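19/03/2022
Fekier enclosure, wolf notes. Mỹ Huỳnh on the morning shift, me after lunch.

Old female (collar 8) ate all her meat but left the bone. Still favoring the left hind leg on the ladder side of the den – no swelling that I could feel. Weight 49 kg, same as last entry.
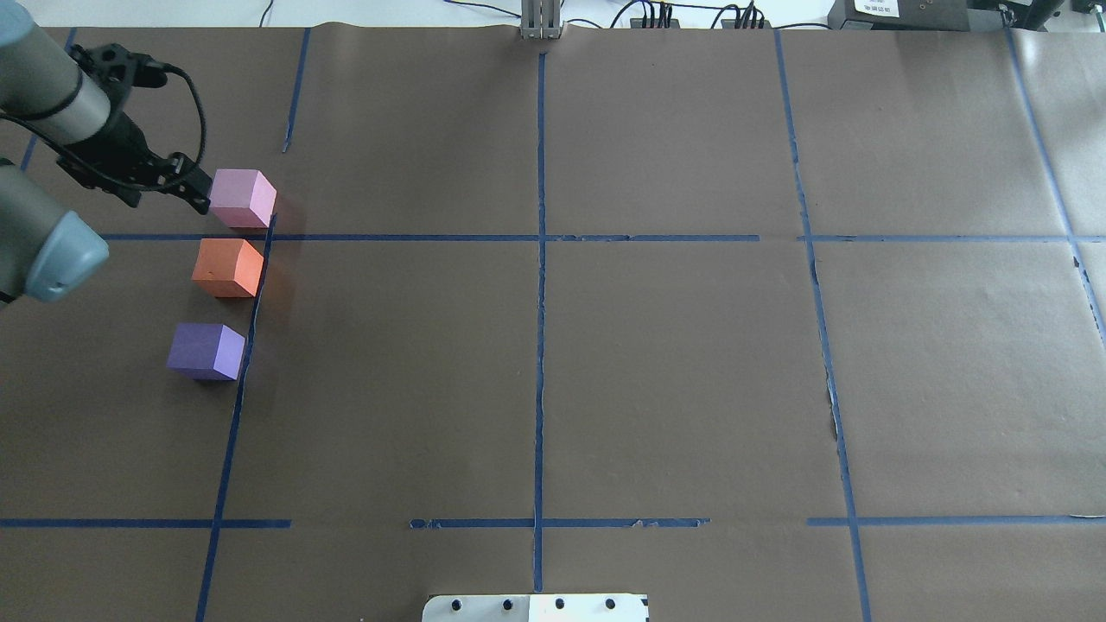
Do we move her in with the Estance pair now? Wait until she takes the slope without stopping, then try the shared fence first.

Young male chewed through the latch cord again. Replaced it with chain. Water trough scrubbed, refilled to 60 liters. Vamon delivery short one sack of feed, Mỹ to call them.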